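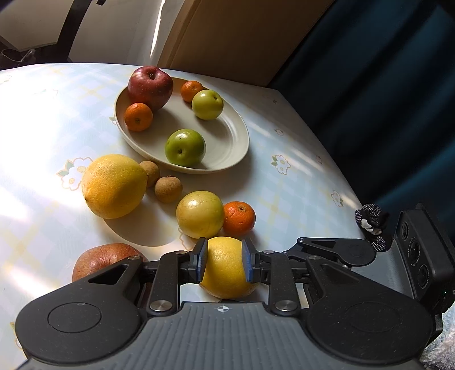 Fruit on a plaid tablecloth, in strong sun.

How to Move Your Old Windows Program to a New Computer Without Losing the License

By Jabari Minja
October

Every small office has one program it can't live without and can't replace. Ours is Forkum, a label printing tool that runs on Windows, looks like a tax form, and has outlived three computers. Last month it moved to a fourth. These steps are for Forkum, but most older software with a product key works much the same way.

Step 1. Find the key before you touch anything. In Forkum, open Help, then License Details. Copy the key into a text file and save it on a USB stick. If you only write it on paper, you will spend an evening deciding whether that's a zero or the letter O.

Step 2. Back up the data folder. Forkum keeps labels in its own folder under Documents, and customer lists in a second folder called Store, which the manual mentions once, in passing. Copy both. Mine came to 1297 files, most of them named "test".

Step 3. Deactivate the old copy. Click Release License and wait for the confirmation. The license covers 2 machines, and a dead laptop still counts as one until you release it. If the old computer won't start, write to support with your order number and be polite. They've heard it all.

Step 4. Install on the new computer. Right-click the installer and choose Run as administrator. The progress bar will reach 100 percent and then sit there for a while, apparently admiring itself. Leave it alone.

Step 5. Enter the key, close the program, and copy your two folders back. Do it in that order — Forkum writes blank folders the first time it opens, and it will cheerfully write them over yours.

Step 6. Print one label. One. I sent the whole queue and got 100 address labels with the margins off, so we now have plenty of scrap paper.

If the program opens but the labels come up empty, check that Store landed next to the main folder and didn't end up inside it. Drag it out, restart Forkum, and try again.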